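Vie des clubs et des projets étudiants

Atelier de robotique Resteck : le projet « Service vapeur » entre dans sa seconde phase

L'atelier de robotique Resteck, ouvert aux étudiants de deuxième et de troisième année de l'Institut Mekis, poursuit cette année un projet consacré à la manipulation d'aliments par des bras robotisés. Le thème retenu par le conseil pédagogique est le passage de petits pains entre un cuiseur vapeur et une assiette, tâche simple en apparence, qui oblige les équipes à traiter ensemble la saisie d'un objet souple, la précision du dépôt et la coordination de deux bras.

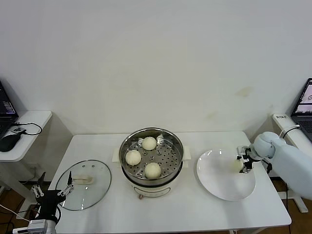
L'effectif a été fixé à 17 étudiants, répartis entre la programmation, la mécanique et l'exploitation des données. Chaque équipe rend compte de ses travaux lors d'une séance commune mensuelle, ouverte aux enseignants des autres départements. Le module est validé par un rapport écrit et une démonstration individuelle.

Durant la première phase, les étudiants ont appris à piloter les bras et à enregistrer des démonstrations complètes. Le règlement de l'atelier prévoit la constitution d'un ensemble de 500 enregistrements, relus et annotés avant toute utilisation. Les essais interrompus sont conservés à part ; ils serviront de support au cours d'analyse des défaillances assuré au second semestre. Une attention particulière a été portée à l'ouverture des doigts de la pince et à l'angle d'approche, deux réglages que les équipes consignent dans un cahier partagé. 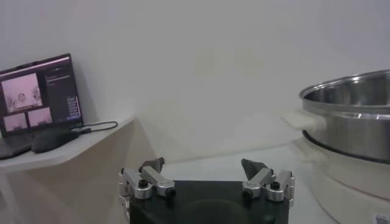

Participation au challenge Ackermann

L'atelier présentera ses travaux au challenge Ackermann, qui se tiendra en mai au centre Risholm. L'épreuve comporte six manches. Les équipes y sont notées sur la régularité du geste, l'état des aliments après dépôt et la qualité du dossier technique. La rencontre peut accueillir jusqu'à 80 participants, tous établissements confondus.
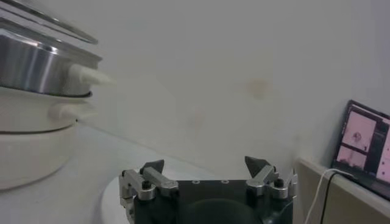 Les frais d'inscription et de déplacement sont pris en charge par l'Institut. Les étudiants retenus pour représenter l'atelier seront désignés à l'issue des démonstrations internes, dont le calendrier sera communiqué par le secrétariat pédagogique. Ils devront remettre au préalable la version définitive de leur dossier, accompagnée du relevé des essais.

Les étudiants de première année souhaitant rejoindre l'atelier à la rentrée prochaine sont invités à déposer une lettre de motivation auprès du secrétariat avant la fin du mois d'avril. Aucune expérience préalable en robotique n'est exigée ; des notions de programmation sont toutefois recommandées.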